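Part-time kitchen and front of house staff wanted, Hodach Café, start asap 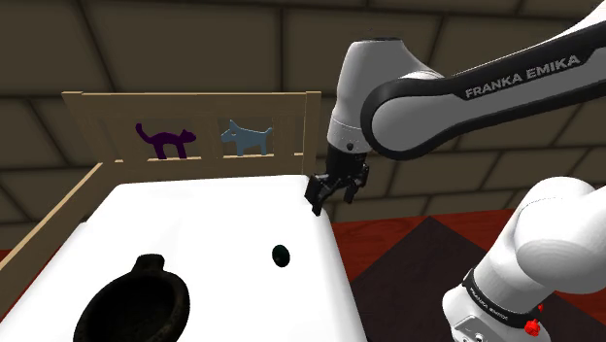
We're a small café on the ground floor of the old print works, open breakfast and lunch, shut evenings. Two of our regulars staff are off to college so we need people quickly. Posted May 4, 2018, will take this down when the jobs are gone.

What's going

Kitchen assistant, 12 hours a week, mornings. Prep, washing up, sandwiches, keeping the fridges in order. Some lifting, the potato sacks are heavy and there's a step down to the store.

Front of house, 12 hours a week to begin with, more in December when we do the Christmas lunches. Till, coffee, clearing tables, answering the phone. You don't need to be able to make coffee already, Lamai will show you. She's fussy about the milk and she's right to be.

Saturday help, 5 hours, would suit a sixth former or student. Must be 16 or over.

Hours

Mornings start at 7. Really 7, bread comes then and someone has to sign for it. Front of house starts a bit later, usually half eight. Last shift ends when the floor is done, normally before four. Rota goes up two weeks ahead and you can swap between yourselves as long as it's written on the sheet. Please write it on the sheet.

Pay

Over minimum wage for all ages, will tell you the exact rate when you ring as it depends on the job. Tips are split evenly, kitchen included, paid out every Friday. Lunch on shift is free. Parking isn't, sorry, but the 652 bus stops outside.

Who we're looking for

Someone who turns up. Cheerful enough with people before nine in the morning. Experience is nice but we've had good people who'd never done café work before. Food hygiene certificate helpful, if you haven't got it we pay for the course and you do it in your first month, on paid time.

If you have an allergy tell us at the start, there are nuts and flour about all day and we'd need to work out whether the kitchen is right for you.

No need for a smart CV. Half a page will do: what you've done, which days you can't work, when you could start. Put a phone number on it, we had one last time with no number and no adress and she sounded ideal.

How to apply

Drop it in at the counter, marked for Mwende Wanyama, or ring the café after 2pm when the lunch rush is over. Before that it'll ring out. If you get Na-rae Yeon she can take your details too, she does the rota and knows which shifts are short.

We'll ask you in for a chat and then a two hour trial, paid in cash on the day whether we take you on or not. Flat closed shoes please, hair tied back. Aprons are here.

We need one reference, can be a teacher or neighbour if you haven't worked before. Also bring something that shows your right to work in the UK, we have to take a copy.

Anyone who applied last year is welcome to try again. Kitchen job is the urgent one so if you can do mornings say so first.

Mwende
Hodach Café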